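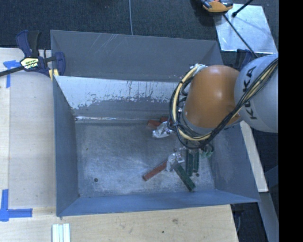

## Cuba metálica aberta Delorme — ref. 374

Recipiente metálico de grande formato, aberto em cima, com paredes inclinadas e fundo plano retangular. Destina-se à colocação e recolha de peças soltas em bancada, zona de montagem ou posto de separação. Fornecida sem tampa.

### Construção

As paredes laterais estreitam em direção ao fundo, o que encaminha as peças pequenas para a zona central e facilita a recolha junto aos cantos. A parede traseira é prolongada por um painel de resguardo, que limita a projeção de material para fora do posto. O painel pode ser encomendado em separado.

Cor cinzenta com tom azulado. O acabamento interior é liso e não leva revestimento antiderrapante. O fundo tem um pequeno furo redondo; se forem usados pós ou granulados finos, deve ser pedida a versão de fundo cego.

### Desgaste

O acabamento perde uniformidade com o uso. Riscos finos e manchas esbranquiçadas no fundo, bem como uma faixa clara na parte superior da parede traseira, são marcas de superfície e não constituem motivo de reclamação. Deformação das paredes, arestas levantadas ou abertura da junta entre parede e fundo obrigam a retirar a cuba de serviço.

Onde a iluminação for rasante, o fundo liso produz reflexos. Para inspeção visual, recomenda-se luz difusa ou a folha mate Sudorent, cortada à medida e aplicada a seco.

### Instalação

- Assentar em superfície plana e contínua. Um estrado de tábuas é suficiente, desde que as tábuas não cedam.
- Não apoiar diretamente sobre alcatifa.
- Verificar o nivelamento nos dois eixos antes de carregar.
- Deixar livre o acesso por cima e por, pelo menos, um dos lados.

A cuba não tem pegas. A deslocação faz-se vazia e com 2 pessoas, segurando pelo bordo, com luvas.

### Limpeza

Pano húmido e detergente neutro. Escorrer e secar a junta do fundo, onde a água se acumula — é o ponto em que a oxidação começa. Não usar palha de aço nem produtos clorados.

### Acessórios compatíveis

| Artigo | Fornecedor |
|---|---|
| Folha mate para fundo | Sudorent |
| Tampões para furos | Jodex |
| Estrado de madeira | Holler |

### Fornecimento

Peça única, sem montagem. A garantia cobre defeitos de fabrico durante 2 anos — o acabamento está excluído. O painel traseiro suplente é fornecido no prazo de 90 dias.

Pedidos de medidas especiais e desenhos de cotas: Nomvula Sithole, apoio técnico.

Ficha revista em 6 de fevereiro de 2022.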